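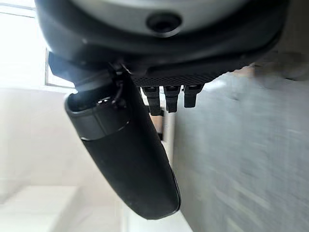
By Maureen Tillack

If you have ever waited for a bus across from the old telephone exchange at 646 Magalhães Street, you have probably done what the rest of us do and spent the time looking up at those tall, narrow windows and wondering what on earth was going to become of the place. Well, now we know, or at least we know a good deal more than we did over the summer. The exchange is going to be apartments, and the first of them went on the market in October 2025, with a waiting list already open for the rest.

There will be 42 homes in all, most of them with one bedroom, and a handful at the top of the building where the operators used to have their lunchroom. The biggest of these comes in at nearly 1000 square feet and has the old skylight right over the kitchen, so whoever gets it will be able to stir the oatmeal and watch the weather at the same time. The smaller ones are on the street side and they make up for their size with ceilings that go up and up – lovely to look at, though I would want to ask a few questions about the heating bill before I signed anything.

The developer, Fonon, bought the building after it had stood empty for longer than anybody in Lirgate cares to remember, and brought in the architects at Idano to work out how a place that was built for switchboards could be made comfortable for people. The brick front stays just as it is, and so does the carved stone panel over the main door, the one with the coiled cables that half the town believes are snakes. The iron staircase stays too, after a fair amount of back and forth over the height of the railing. In the end a second rail is being fitted behind the original one, painted the same dark green, and from the lobby you will hardly know it is there.

Not everything could be saved, and those of us who are fond of old buildings will feel a pang or two. The battery room in the basement is going to be bicycle storage and laundry. The long oak counter where people once came in to pay their bills was found to be in poor shape underneath, and only part of it could be kept. That part has been cleaned up and will go in the lobby beneath the mailboxes, which seems to me a perfectly good second career for a counter.

Neighbors have mostly been pleased, if the public meeting in September was anything to go by, and it was a well attended one with very good coffee cake. The sore point was parking, as it always is on that stretch of Magalhães Street. The lot behind the exchange is small, and residents will have to pay extra for a space in it. Fonon has agreed to keep the alley open to foot traffic so that families can go on cutting through to the school, and the gate that went up during the early work will come down once the scaffolding does.

There are two model apartments ready to see, both on the second floor, and they are open on Saturday and Sunday afternoons. Use the side entrance, please, and wear sensible shoes, as the floor in the hallway is still covered with boards. Prices are posted at the sales table, and they are not low, but they are a bit gentler than what has been asked for the new buildings down by the river. The elevator is not running yet, so anyone who has trouble with stairs should call the sales office ahead of time and ask about the ground floor unit, which is due to be finished next.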